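Odera Gazetteer is a plain-text list of ancient and medieval place names from the Odera lowlands and the coast below them, with dates, source notes and modern equivalents. Maintained by Capucine Lemaire and Ilango Devadiga. Last revised January 30, 2025.

## Contents

- `places.csv` – one row per settlement, fort, harbor or shrine
- `names.csv` – every attested spelling, linked to a place by `place_id`
- `periods.csv` – the nine period codes used in both tables
- `notes/` – longer remarks on disputed sites, one file per site

Text files are UTF-8 with Unix line endings. Empty cells mean "not known". A zero is never used for a missing date.

## Dates

Years BC are stored as negative integers. There is no year zero. Where a source gives only a century, `start` and `end` hold its first and last year and `precision` is set to `c`. The harbor at Gekeck has 2 separate rows, as the older basin silted up and the later one was dug on the other side of the spit.

## Working copy

Edits are made on a branch and merged after the second editor has read them. Run `check.py` before each merge. It stops on duplicate IDs and on any `end` earlier than its `start`.

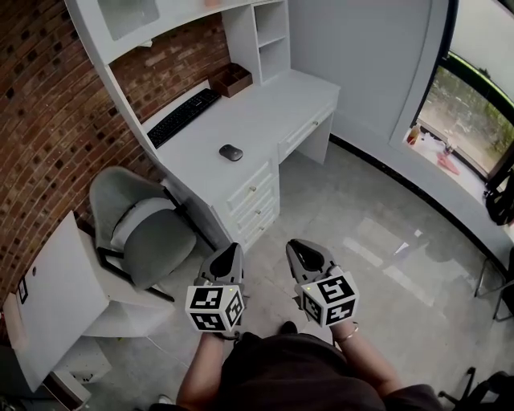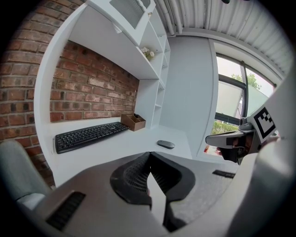 ## Known problems

1. Clestinel and Ivow are treated as one place in the older surveys. We split them, but 27 spellings still point to the combined record.
2. Coordinates for inland shrines were read from a printed map and may be off by some 9 km.
3. Late Roman entries are thin. The Ivow milestones were left out until their readings are settled.
4. Accents in Greek names are not consistent between `names.csv` and `notes/`.

## Use

Free to copy and change, with credit to both editors. Please quote the revision date – IDs are stable, but period codes were renumbered in November and older extracts won't match.

Corrections should give the `place_id`, the field and a source.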